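Why Wood Has Stripes (and Spots, and Swirls)

I want you to go find something made of wood. A table is great. A door works too, or a wooden spoon, or the floor if you have that kind of floor. Got it? Now put your nose right up close to it and look at the lines.

Those lines are called the grain, and I have been a little bit crazy about them since I was seven, when I got in trouble for drawing on my desk with a pencil. I was only tracing the lines that were already there! My teacher did not think this was a very good excuse.

The lines are a kind of diary. The tree wrote it, one year at a time, and it never skipped a year just because it was tired.

How a tree gets fat

You grow all over. Your arms get longer, your feet get bigger, your shoes stop fitting right after somebody buys them. A tree is different. It gets taller only at the tips of its branches, and it gets fatter only in one very thin layer just under the bark. That layer has a fancy name, the cambium (say it CAM-bee-um). It wraps around the whole tree like a sock.

Every year the cambium makes new wood on its inside. So the newest wood is right under the bark, and the oldest wood is way down in the middle. If you carved your initials in a trunk at the height of your chin (please don't, it hurts the tree) and came back as a grown-up, they'd still be at the same height. You'd be the one who had moved.

Fast wood and slow wood

In spring there's usually lots of water and the days are getting longer, so the tree is in a big hurry. It makes wood with big, roomy cells. Cells are the teeny tiny building blocks that every living thing is made of, and in a tree many of them are shaped like little straws. Big straws with thin walls look pale.

Later in the summer the tree slows down. Now it makes small straws with thick walls, all squeezed together, and those look darker. Then winter comes and the tree stops and rests.

Pale, dark, rest. Pale, dark, rest. One pale part plus one dark part makes one ring, and in places with a real winter, one ring is one year. I once counted a stump behind my aunt's house in Stenemum and got 69 rings, and then my sister counted it and got a different number, and we argued about it all the way through lunch.

A wide ring usually means the tree had a good year with plenty of rain and sun. A skinny ring means it was a hard one. Maybe it was very dry, or maybe hungry caterpillars ate the leaves, or maybe a bigger tree next door was hogging the light.

So why isn't my table covered in circles?

Good question! I wondered about that for years.

Think about a carrot. If you chop it straight across, you get round coins with a circle in the middle. But if you cut it the long way, from the top to the pointy end, the circle is gone and you get long stripes. It's the same carrot. You just cut it in another direction.

Boards are nearly always cut the long way. The saw slices through all those rings from one end of the log to the other, and the rings turn into lines. If the saw goes close to the center of the log, the lines come out pretty straight. If it goes nearer the side, you get wavy shapes, arches and long swoopy curves that look like hills on a map.

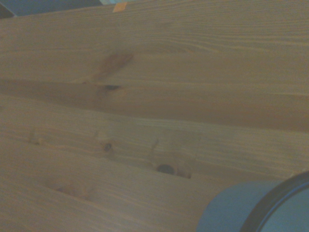 Trees aren't perfect poles, either. They lean. They bend toward the light. Some get a bump from an old hurt and have to grow around it. All of that pushes the lines this way and that, so two boards from the very same tree can look like strangers.

What about the dark spots?

Those are knots, and I love them. A knot is the place where a branch used to be.

When a tree is young, it has little branches all up and down its trunk. As the trunk gets fatter, it grows around the bottom part of each branch and swallows it up. Slowly! Much more slowly than you swallow a noodle. Then one day somebody saws the trunk into boards and there's the branch again, sliced through. If the saw cuts straight across it, the knot is round. If it cuts at a slant, the knot comes out stretched, like an egg or a long eye.

Look at the lines beside a knot and you'll often see them bend around it, the way water in a creek goes around a rock.

Sometimes a knot is loose and falls right out, and then you have a knothole. That happens when the branch was already dead when the trunk grew around it, so the two never joined up properly. There's a fence on Rotich Lane with 3 knotholes in one board, and when I was small I was sure something lived behind it. (It was a lawn mower.)

And the sticky stuff?

Pines and some of their cousins make a goo called resin. If a beetle chews into the bark or a branch snaps, the resin oozes out and covers up the sore place, a lot like a scab on your knee. Some of it can stay inside the wood in streaks and little pockets. It smells wonderful. It does not come out of sweaters, and you can ask my mom about that.

Try it yourself: a grain rubbing

You need a sheet of thin paper, a crayon with the wrapper peeled off, and some wood that's a bit rough. An old fence or a picnic table is good. Shiny varnished tables don't work very well, and the owner may have opinions.

Hold the paper flat on the wood. Turn the crayon on its side and rub it gently back and forth. Don't press too hard or the paper will rip. After a minute the lines start to pop up, and if you're lucky you'll catch a knot too.

I keep mine in a folder and write on the back where each one came from. I've got 40 of them now! My favorite is still the purple one, from the old dock at Gurnine Lake, and it has a splash of lake on one corner.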